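Häufige Fragen zum Projekt Riven
Stand: 11. Februar 2021

Riven ist ein Roboterarm auf fahrbarer Basis, der in der Gemeinschaftswerkstatt Stutberg gebaut wird. Ein großer Teil der Arbeit findet in der Simulation statt. Die Testwohnung heißt intern Kerkaddale. Die Fragen stammen aus dem Werkstattforum und aus Mails.

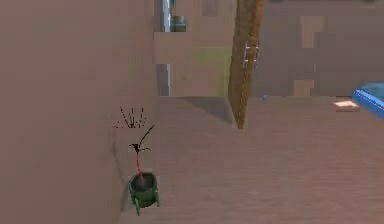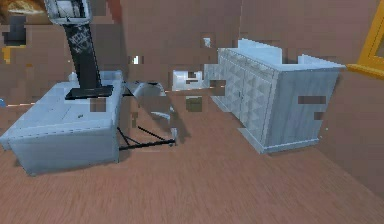
Kerkaddale, simulierte Ansichten 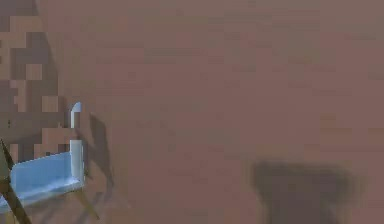
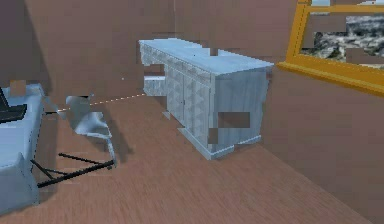
Warum wird zuerst simuliert?
Ein Fehler in der Bahnplanung kostet in der Simulation einen Neustart. Am Aufbau kostet er im ungünstigen Fall ein Getriebe. Das erste Schultergetriebe ging im Juli auf diese Weise verloren, als ein Vorzeichen in der Gelenkkonfiguration falsch gesetzt war. Seitdem läuft jede neue Bewegung erst in Kerkaddale.

Welche Software wird verwendet?
Die Steuerung heißt Su und ist eine Eigenentwicklung in C++ mit einer dünnen Python-Schicht für Skripte. Su spricht mit Simulation und Hardware über dieselbe Schnittstelle. Umgeschaltet wird in der Konfigurationsdatei, der Parameter heißt backend. Ein Wechsel im laufenden Betrieb ist nicht vorgesehen.

Wie detailliert muss die Testwohnung sein?
Für Kollisionsprüfung und Navigation genügen einfache Hüllkörper. Texturen spielen erst eine Rolle, wenn das Kameramodul mitläuft. Stühle mit dünnen Beinen sind gesondert zu behandeln: Eine konvexe Hülle schließt den Raum zwischen den Beinen, und der Planer fährt dann unnötig weite Bögen. Solche Objekte werden in mehrere Teilkörper zerlegt.

Welche Kollisionsabstände sind eingestellt?
Für den Arm 13 mm, für die Basis 70 mm. Die Werte gelten für Simulation und Hardware gleichermaßen. Wer sie für einen Versuch verkleinert, trägt das ins Werkstattbuch ein und setzt sie anschließend zurück.

Meine Simulation läuft sehr langsam. Was tun?
Zuerst den Physikschritt prüfen. Voreingestellt sind 2 ms. Kleinere Werte bringen beim Fahren nichts und erhöhen die Rechenzeit deutlich. Danach die Schattenberechnung abschalten. Hilft beides nicht, liegt es meist an einem importierten Möbelmodell mit zu feinem Netz. Das Netz vor dem Import reduzieren, nicht in der laufenden Szene.

Lassen sich eigene Räume laden?
Ja, als URDF oder im Szenenformat von Su. Maßeinheit ist Meter, die z-Achse zeigt nach oben. Modelle aus CAD-Programmen liegen häufig in Millimetern vor. Das fällt sofort auf: Die Basis steht dann neben einem Stuhlbein von der Höhe eines Kirchturms.

Woraus besteht die Hardware?
Basis aus Aluminiumprofilen, zwei angetriebene Räder, zwei Lenkrollen. Der Arm hat sechs Achsen, die Gelenkgehäuse sind aus PETG gedruckt. Die gesamte Masse liegt mit Akku bei rund 7 kg. Eine Stückliste liegt im Projektordner, die Spalte mit den Bezugsquellen ist veraltet.

Stimmen Simulation und Hardware überein?
Bei den Gelenkwinkeln weitgehend, bei der Reibung nicht. Die Lenkrollen verhalten sich auf dem Werkstattboden anders als im Modell, vor allem beim Anfahren aus einer Querstellung. Eine Korrekturtabelle ist in Arbeit. Bis dahin werden Drehungen auf der Stelle am Aufbau mit halber Geschwindigkeit gefahren.

Darf ich den Arm ohne Aufsicht betreiben?
Nein. Der Not-Aus muss von einer zweiten Person erreichbar sein. Das gilt auch für kurze Tests einzelner Gelenke. In der Simulation gibt es keine Einschränkung.

Wird der Quellcode veröffentlicht?
Die Simulationsumgebung ja, sobald die Lizenzen der Möbelmodelle geklärt sind. Für Su selbst ist noch nichts entschieden. Der Treiber der Motorregler bleibt vorerst intern, er enthält Code aus einem anderen Projekt.

Wie kann ich mitarbeiten?
Benötigt werden derzeit Kenntnisse in Regelungstechnik und jemand, der die Kabelführung am Ellbogen neu konstruiert. Das jetzige Kabel scheuert ab etwa drei Vierteln des Schwenkbereichs am Gehäuse. Kontakt über das Werkstattforum, Rubrik Riven.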